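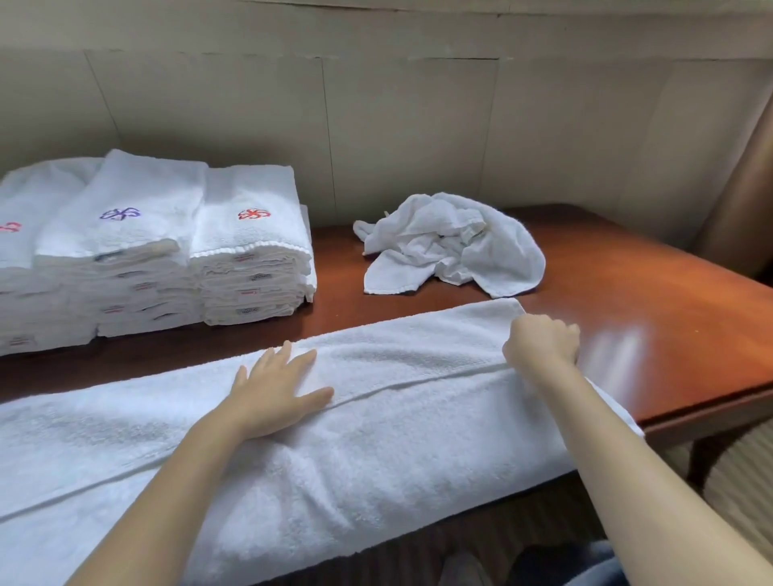
图1 手工折叠工序：长毛巾纵向对折后沿桌沿压平

毛巾折叠单元的安装调整与日常维护
Tramdale技术学院 自动化专业 课程项目报告
指导教师：Nilton Paucar

1 任务范围

项目对象为一台Gunavard双臂折叠单元，由Apaza洗涤车间移交学院实训室，移交时机械部分完整，夹爪指垫磨损，控制柜内参数备份缺失。任务包括重新找平、夹爪零位标定、折叠程序示教，以及编写一份可供下一届使用的维护规程。毛巾的抓取识别算法不在本报告范围内，沿用原有版本，未作修改。

折叠动作以手工工序为基准。操作者先将毛巾纵向对折，一侧留在桌面，下沿允许垂出桌沿；一手张开压住巾面，另一手处理端部，再沿长度方向压平。单元的左臂对应压持，右臂对应捏取和拉直，程序中的变量名按此命名（HOLD、PINCH）。早期版本按臂的编号命名，换人调试时多次看错，故改。

2 安装与找平

单元底座有4个调平脚。找平顺序为先对角、后邻角，水平仪放在工作台面中央，不放在底座横梁上。横梁有焊接变形，第一次找平时以横梁为准，结果台面向右前方倾斜，毛巾在压平时逐次偏移。改以台面为准后偏移消失。锁紧螺母拧紧后须复测，拧紧过程会带动调平脚转动。

台面使用光滑硬质面板。面板反光对顶部相机有影响，靠窗一侧亮斑区内巾边提取失败较多。处理办法是将相机曝光时间调低，并在程序中把该区域设为禁抓区，待抓毛巾一律放在禁抓区以外。没有加遮光帘，原因是实训室窗户同时供其他工位采光。

3 夹爪拆装与零位

Ulta夹爪共2只，左右件不可互换，区别在于气管接头的朝向。拆卸步骤：
（1）切断气源，按下手动泄压阀，确认压力表归零；
（2）断开传感器插头，插头有定位键，不得旋转拔出；
（3）松开法兰螺钉，最后一颗用手托住夹爪后再取下；
（4）取下指垫，用无绒布擦净粘接面。
新指垫粘贴后静置一夜再加载。第一副指垫当天即投入运行，边缘翘起，只能重贴。

零位标定在空载状态下进行。夹爪完全闭合，读取行程传感器数值，写入参数表，张开后再闭合，两次读数一致即可退出。若不一致，先查指垫间有无毛絮，再查气压。多数读数漂移由毛絮引起，清理后恢复。

4 压持力与捏取位置

毛圈织物较厚，压持力过小则巾面随拉直动作滑移，过大则在毛圈上留下压痕，且压持板抬起时会带起上层。压持力设定值由小到大逐级试验，以拉直过程中巾面不滑移的最低一级为准，最终取设定刻度70。该刻度为控制器内部量，未换算成牛顿，实训室没有合适的测力装置，这是本报告的一个缺口。

捏取点的选择比压持力更费时间。起初将捏取点设在巾角，折边处厚度有突变，指垫只咬住外层，拉直后里层留在原处。

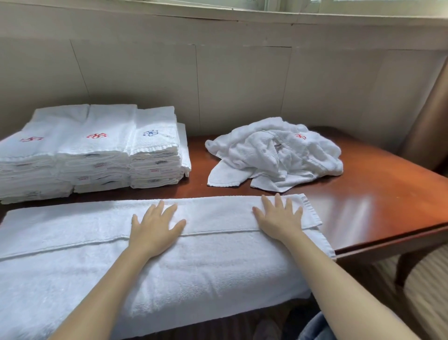 后来将捏取点从巾角沿折边向内移，避开卷起的端部，同时使左臂压持板与捏取点保持较大间距。两者过近时，端部在拉直过程中会拱起，压平后形成横向褶皱。平织带与毛圈区的摩擦不同，压持板跨在交界处时受力不均，程序中因此规定压持板整块落在毛圈区。毛巾进料方向不固定，平织带的位置由相机给出，识别失败时停机等待人工处理，不按默认位置继续。

绣标也需要考虑。绣线部分较硬，压持板直接压在绣标上会使局部压力集中，示教点一律绕开。水洗标从折边中露出时，侧边检测偶尔误判为未对齐。此项通过放宽检测阈值处理，代价是轻微的错边不再报警。

5 试运行记录

示教完成后进行连续试运行，共折叠毛巾约200条。停机原因按次数由多到少排列为：抓到双层、平织带识别失败、捏取滑脱、气压低报警。抓到双层主要出现在毛巾成堆进料时，堆中巾角互相压住，单元无法分开。改为由人将毛巾逐条抖开再放入后，此类停机明显减少，但单元因此不能脱离人工独立运行。

气压低报警都出现在上午开机后的第一段时间。检查管路未发现漏气，储气罐排水后未再出现。排水阀位于底座后侧，须侧身才能够到，建议加装延长管。

6 维护规程

每班开机前：
清理指垫与压持板上的毛絮；储气罐排水；空载走一遍折叠程序，观察左臂回位有无停顿。

每周六停机后：
复测台面水平；检查法兰螺钉标记线；清洁相机镜头；核对夹爪零位，读数记入柜门内侧的表格；备份参数到控制柜存储卡，旧备份保留。

更换指垫后：
重新标定零位，用废旧毛巾试折，确认里外两层同时被夹住后再恢复正常进料。

异常处理：
捏取滑脱连续发生时，先停机检查指垫，不得直接提高夹紧力。提高夹紧力曾导致毛圈被拉出，该毛巾报废。

7 遗留问题

压持力缺少物理单位标定；右臂腕部在低速段有轻微异响，拆检润滑后未消除，怀疑为减速器侧隙，尚未更换备件验证；错边检测阈值放宽后漏检情况未作统计。参数表和示教点清单见附录，程序注释中仍有部分使用旧变量名，对照表附在清单末页。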